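3.2 Residue on shared dining surfaces

The second part of the study dealt with surface residue in self-service dining rooms. Earlier work in this area has mostly looked at kitchens, where cleaning follows a written schedule and the staff are trained. Dining rooms are cleaned on a looser basis, and part of the work is left to the people who eat there. The share of the work done by diners is rarely recorded, and it is usually treated as zero in staffing models. We follow Tello in calling this share the return load.

Two sites were used. The Nusby site serves a single lunch period. The Vukčević site is open through the day and has a higher turnover per seat. Both clear their tables with the same neutral detergent, diluted at a central station and carried out in spray bottles. Neither site changed its detergent, its cloths or its staff hours while sampling was under way.

Samples were taken in April with dry swabs over a fixed area near the center of each tabletop. Areas next to a seam, a label or a worn edge were left out, as these hold residue in a way that does not reflect normal wiping. A total of 3,025 swabs were read on a Flosotik meter. Readings were logged by table and by time since the last recorded wipe. Swabs with no matching entry in the cleaning log were kept in the data set but were not used to fit the decay term.

The spread between tables was wider than the spread between sites. At Nusby, 26 tables accounted for most of the high readings, and these were grouped near the drink station. At Vukčević the high readings moved during the day and followed the seating pattern. A model with table position as a fixed effect fit the Nusby data well and the Vukčević data poorly. Adding turnover per seat corrected most of the difference. Figure 2 shows a tabletop with a ClayGO sticker and a pink cloth held at its near edge.
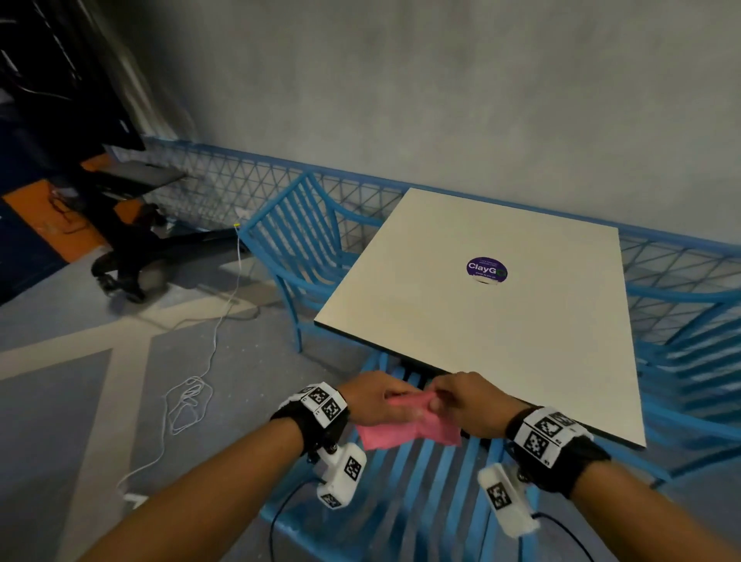
Figure 2. Tabletop with sticker and cloth.

The position effect may also reflect the path taken by staff. Sánchez found that cleaning rounds tend to start at the same point and to shorten under pressure, so that tables late in the round are wiped less often. Our logs do not give the order of tables within a round, and we cannot separate this effect from that of spills near the drink station. A delay of over 25 minutes between wipes was linked to higher readings at both sites, but the slope was steeper at Nusby.

The return load was estimated from the gap between expected and logged wipes. The estimate is sensitive to missing entries and should be read as an upper bound. The Firkero method, which uses tray counts in place of wipe logs, gave lower values at both sites. We return to this difference in Section 4.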